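2025-10-29

To: Yolanda Castaño, Azevedo Fund
From: Jhonatan Paucar, Cudcombe and Prustby wall surfaces study

**Progress report, second period**

You asked for a short report and a plain opinion on whether the claims made for tiled walls in shared kitchens and washrooms stand up. My opinion so far is that some of them do, and that the ones used to sell the work to building managers are mostly the weaker ones.

## Where we are

We set out to follow 135 rooms in Cudcombe and Prustby, split between painted walls and large-format tile. We have usable cleaning logs from 124 of them. The missing rooms are nearly all in Prustby, where two buildings changed cleaning contractor in June and the new firm kept its own sheets in a form we can't match to ours. I've asked for the originals. I don't expect much.

The money is on track. Staff time is over, because chasing logs takes longer than reading them, and I have moved part of the travel budget across to cover it, as we agreed.

## What the suppliers say

The main claim is that tiled walls cut cleaning time enough to pay for themselves. Every brochure I've been handed says so, and none of them says how the time was measured. Our logs show tiled kitchens being wiped down faster than painted ones in Cudcombe. In Prustby there is no difference worth reporting. I would be more impressed by the Cudcombe result if the tiled rooms there weren't also the newest rooms, with better fans and fewer people using them.

The second claim is that larger tiles mean less grout and so less trouble. The first half is plain geometry. The second half assumes that grout is where the trouble starts, and in our repair records it usually isn't. Corners come up far more often, then the joint at the bottom of the wall where it meets the floor. Tile size makes no difference to either of those.

The third claim concerns Fikeo, the sealer being used on the grout in part of the Cudcombe block. It was applied to 14 rooms. The installer tells us it "keeps its color for years," which can't be checked inside the life of this grant, and I'd ask that the phrase stay out of anything the Fund publishes. What we can say is that cleaners haven't complained about it. They haven't complained about the unsealed rooms either.

## Marble patterns

There was a side question about finish, and whether marble-effect tile hides dirt better than plain white. Building managers like it and say it looks clean. Cleaners are less keen. Several told us that they miss splashes on veined tile and find them later, dried on. We gave both groups the same short form and got opposite answers, which suggests to me that "looks clean" and "is clean" should never have been one item on it. They have been separated for the next round.

I'd also be careful with dark floors. They were chosen in several Cudcombe rooms to go with pale walls, and crumbs and dust show up on them at once. Whether that leads to more sweeping or only more grumbling, the logs don't say.

## Problems with our own data

Start times in the logs are often rounded, and in one building every room seems to take exactly the same time on every visit. I have left that building in the count but out of the comparison. We also don't have a fair set of older tiled rooms, so age and surface are tangled together in almost everything above. If the next period brings nothing else, it should bring some of those. Two landlords in Prustby have older tiled washrooms and are willing in principle. I have nothing signed.

Repair costs are still coming in. I would rather not give a figure until we have a full winter, and I'd ask that the early numbers in my last email not be passed on.

## Finish reference

Large pale gray marble-effect tile with white veining, over a dark gray floor.
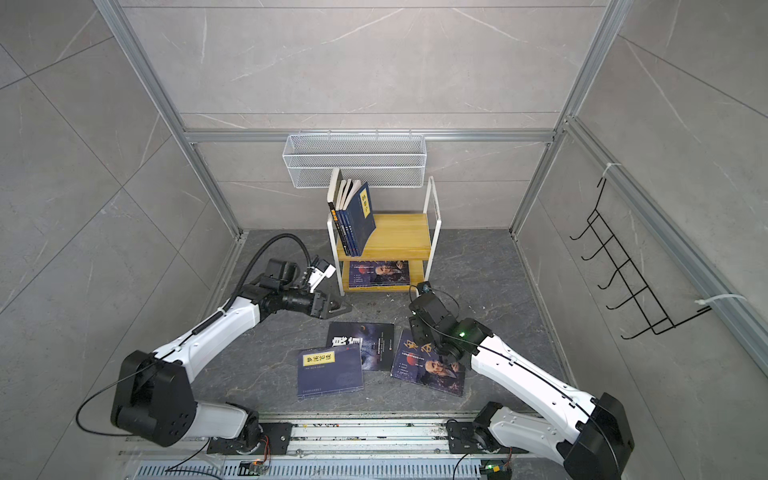
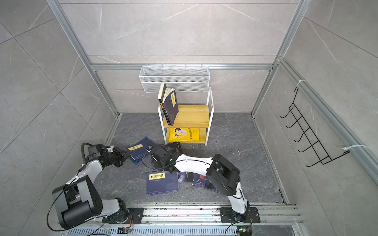
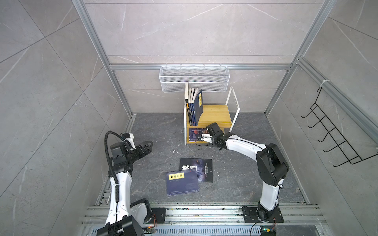 **Should the Fund pay for tile in the next set of kitchens?**

Not on the evidence we have now. Paint the walls, spend the difference on corners, floor joints and fans, and look at it again when the older tiled rooms have been logged through a winter.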